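What is offside in football?

By Bülent Kocabaş

Many children ask me about offside. They can dribble, they can shoot, and they know what a yellow card means. But then the assistant referee lifts the flag, the goal does not count, and they look at me with big eyes. So in this text I will try to explain it slowly.

Why do we have this rule?

Imagine a match without offside. One player could stand next to the goalkeeper of the other team for the whole game and wait. His friends would kick the ball very far to him, again and again. The other players would only watch the ball fly over their heads. This is boring for everybody. The offside rule makes the teams pass and run together.

When are you in an offside position?

You must look at three things at the moment when your teammate plays the ball to you.

First, you are in the half of the other team.
Second, you are nearer to their goal line than the ball is.
Third, you are nearer to their goal line than the second-last player of the other team.

If all three are true, you are in an offside position. The last player is often the goalkeeper, so most of the time you look for one defender more. If you are exactly level with this defender, you are fine. Your arms and hands do not count, but your head, body and feet do.

Is it always a foul to stand there?

No. You can stand in an offside position and do nothing wrong. The referee stops the game only if you take part in it. For example, you play the ball, or you stand in front of the goalkeeper so that he cannot see. Then the other team gets an indirect free kick. This means that a second player must touch the ball before a goal can count.

When can you forget about offside?

You cannot be offside if you get the ball directly from a throw-in, a goal kick or a corner kick. You also cannot be offside if you are in your own half when the pass is played.

A small story from Skivdale

Last May our under-elevens played against Konitz. There were 200 people next to the pitch, which is a lot for us. Our striker Ekrem Karabulut ran behind the defenders and scored, and everybody jumped. But the flag was up. He was very sad and he said, "I was not in front when I got the ball, I was already behind everyone!" Here is the mistake that many players make. It is important where you are when the pass is played, not where you are when the ball arrives. Ekrem started one step too early. In the second half he waited a little, started at the right time and scored two goals. We won 4 to 2.

Try it yourself

You need one passer, one runner, one defender, one goalkeeper and a friend who is the assistant. The assistant walks along the side and stays level with the defender. When the ball is kicked, he shouts "now" and everybody must stop like a statue. Look where the runner is. Then change the roles.
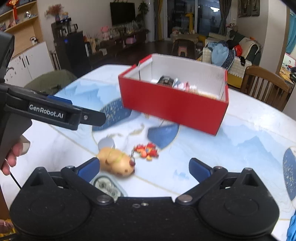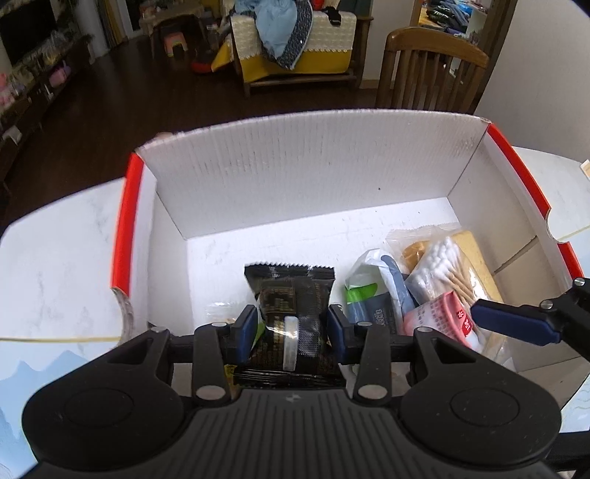
The red and white box on both pictures

Words to remember

Assistant referee: the person with the flag at the side of the pitch.
Defender: a player who tries to stop the other team from scoring.
Goal line: the short line at the end of the pitch, where the goal stands.
Level: at the same distance from the goal line.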